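Workine Floor Loom Kit for Baskets and Trays: A Long-Term Review

214 shares | 37 comments

I bought the Workine weaving kit in August, mostly on a whim, after walking past the window of a craft store in Jondport every day for a month. I had never woven anything. I had glued things, I had sanded things, and I once upholstered a footstool so badly that the dog wouldn't go near it. So please read this as a beginner's review, by a beginner who has now made eight baskets and is soaking the reed for another one as I type this.

What you get in the box: a base board with peg holes, a bag of pegs, a hand tool that is half awl and half packing iron, a pair of side cutters, three clamps, a spray bottle, and enough flat and round reed for two medium baskets (or one medium and two small ones, if you waste as little as the booklet thinks you will). I got one basket and a sort of coaster.

The board is the clever part. You set the pegs in the outline you want, lay your stakes across, and the pegs hold everything square while you weave the base. Anybody who has tried to start a rectangular basket freehand knows the moment when the whole thing turns into a diamond in your lap. With the pegs in, it stays put! My first base came out flat, with four proper corners, and I walked around the house showing it to people.

Going up the sides is where the kit lets go of your hand a little. There are upright posts you can clamp on, but they only reach about as high as a bread basket, and past that you're working by eye. I didn't mind. By that point your fingers have started to understand what the reed wants, and a bit of lean in the walls looks friendly anyway.
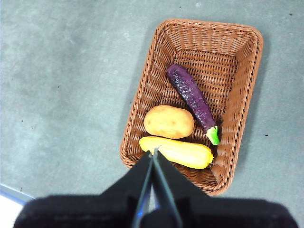
The rim took me three tries. The booklet shows a plain folded border and a braided one, and of course I went for the braided one. Page 14 has a drawing with numbered arrows that I stared at for an entire evening before I noticed that arrow 5 goes behind and arrow 6 goes in front. Once that clicked I loved doing it. It's slow, it's rhythmic, and you can listen to a whole album while it grows. If you're in a hurry, do the folded one and come back to braiding later.

A word on soaking, as the booklet is far too brief about it. It says "soak until pliable." My round reed needed a good half hour in warm water and the flat reed a lot less, and when I left the flat reed in overnight it went hairy and gray. Keep a damp towel over whatever you're not using. The spray bottle is fine for touch-ups, but the nozzle leaks down your wrist, and mine now lives with the houseplants while I use an old one from the kitchen.

The packing tool deserves a paragraph to itself. It has a short fat handle that sits right in your palm, and a tip that's blunt enough not to split the reed. I used to push the rows down with my thumbs and I had the sore thumbs to prove it. I've since tried a friend's fancier one from Nilsuwan and handed it back after five minutes. Longer handle, sharper tip, and it chewed up her weavers. The little Workine one is better, and I'd buy it on its own.

The side cutters are less good. They cut round reed cleanly and they mash flat reed. I ended up using garden snips.

Refills are easy to find. The kit maker sells its own reed, but it will take any brand as long as you match the width to the pegs. I ordered a coil from Plirnelari and it was lovely stuff, very even, with hardly any broken strands in it. It arrived smelling like a barn, in a good way.

On price: I paid 88 dollars, and the refill coils have been reasonable. I did stop and think before paying that for a board with holes in it. Eight baskets later I don't think about it at all. One holds mail, one holds yarn, one went to my sister with a loaf of bread in it and has not been seen since, and the lopsided first one is on top of the fridge where I can be fond of it from a distance.

Things I'd change: taller side posts, better cutters, and a booklet with photos in place of those arrows. Also a bag for the pegs that closes. I've found them in the couch and in one of my boots.

I'd recommend it to anyone who likes having something to do with their hands in the evening and doesn't mind a wet lap. Kids could manage the base with some help, though the rim would probably end in tears. Next I want to try handles, which need a thicker reed than the kit comes with, and I've got a coil of it waiting in the garage.

2224 people found this review helpful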